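The Long Way to Pick Up a Glass

Robots are supposed to be learning by watching us. A reporter went to see how much watching it takes.

10/1/18

The number Silviu Husar wants me to write down is 1,789. He says it twice, and the second time he spells it out on the back of an envelope, comma included. It is how many examples his company, Fanbridge, had in its glassware collection on the morning I visited. An example, in his trade, is one complete go at a small job: a person steers a robot arm through reaching for a thing, taking hold of it, moving it and letting go, while a computer records the pictures and the position of every joint. Then the table gets rearranged and somebody does it again.

I had come because of a sentence in a Fanbridge brochure. It said that the company's learning system, which is called Tundo, "picks up household skills the way a child does." I have raised a child. She did not need 1,789 tries to lift a cup, and when she dropped one she learned something from the noise.

Husar doesn't defend the sentence. "Marketing wrote that," he says. He is a quiet man who used to repair printing equipment, and he talks about the arms the way a mechanic talks about a car he has been asked to keep running past its time. What he will defend is the pile. Give a learning system enough good examples, he says, and it starts to handle arrangements that weren't in any of them. Give it too few and it memorizes the table.

How many is enough? He looks at the envelope. In June the answer was 600. The crew got to 600, trained Tundo on the lot, and ran it on a table set up by someone from another department. It did well with things standing where the crew tended to stand them. Move a carafe back a hand's width and the arm went to where the carafe would have been. So the target went up, and it has not been given a new figure, only a direction.

This is the part of the robot story that tends to get left out of the videos. I have watched plenty of those, and they all show the one time. A gripper closes, a glass goes up, the music swells. What I would like to see is the list of what was tried before and what got thrown away. Fanbridge, to its credit, let me see its list. Out of the last full batch, 104 examples were discarded. The reasons are typed in by whoever was steering, and they make good reading: "bumped it," "forgot which one," "hand cramp," "sneezed."

The glass was Husar's idea, and a stubborn one. Most outfits begin with blocks or plush toys, which are kind to cameras and to grippers. Glass is kind to neither. Light goes through it, the tabletop shows through it, and one piece seen behind another bends into a shape that belongs to neither of them. A system that judges where a thing is by its edges has trouble when half the edges are reflections. Husar figures that anyone who wants a robot in a kitchen will have to deal with this sooner or later, and he would prefer to deal with it before someone's customer does.

I asked why the steering can't be handed over to the system itself, given all the talk of machines that teach themselves. It can, he says, in a simulation. A supplier named Burnel sold Fanbridge a simulated kitchen last year, and Tundo became very good at it. The simulated glass never caught a window. On the real table the results were poor enough that Husar declined to give me a figure, the only time all day he turned one down.

The steering is done by six people, in shifts. I was allowed a turn. You hold a pair of handles and the arms copy you, a little late, with none of the feeling in the fingertips that would tell you how hard you are squeezing. I went for the easiest thing I could find and nudged it sideways, and then chased it. My example did not make the collection. Someone typed "visitor" in the reason box.

What struck me more was how quickly the experienced people fall into habits. They approach from the same side. They like handles. One has a small pause before closing the gripper, and Husar says that after training, Tundo paused too, for no purpose at all, in just that spot. He told this as a funny story. I thought it was the most important thing I heard there. A system fed on examples takes in whatever is in them, and nobody can be sure what that is until the arm does something odd.

Furtună, the internal project that is supposed to fix this, assigns each shift a random layout and a random order of pieces so that people can't settle in. Husar thinks it helps. He also admits that he can't say how much, as the company hasn't run the comparison. Comparing would mean weeks of collecting examples the old way, on purpose, and there is no budget for being worse. 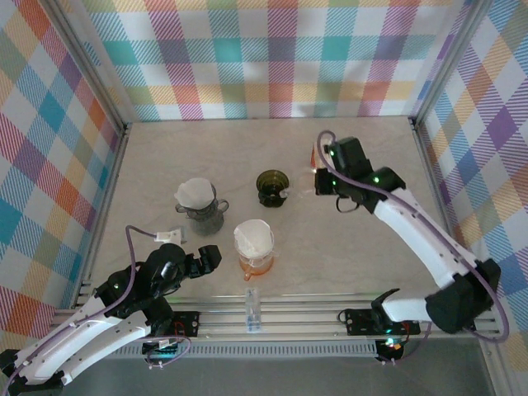
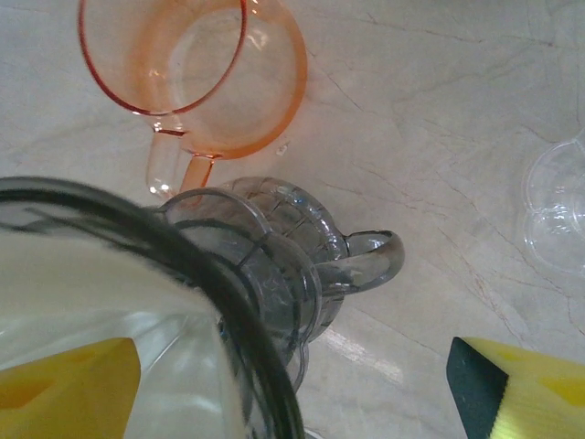 Glassware and grippers at work on the marble-look surface, from the workspace camera (first picture) and from a camera at one gripper (second picture).

I left with more respect for the work than I came with and less for the brochure. The people steering are careful, and they are doing something hard. But "learning" is a generous word for it so far. A good deal of human skill is being poured in at one end, and what comes out the other is a robot that can move some glasses, on a table it knows, if the light behaves.

Fanbridge plans to show Tundo to buyers once the collection is larger. I asked Husar whether they would be allowed to set the table themselves. He said he would like that. He said he would have to ask.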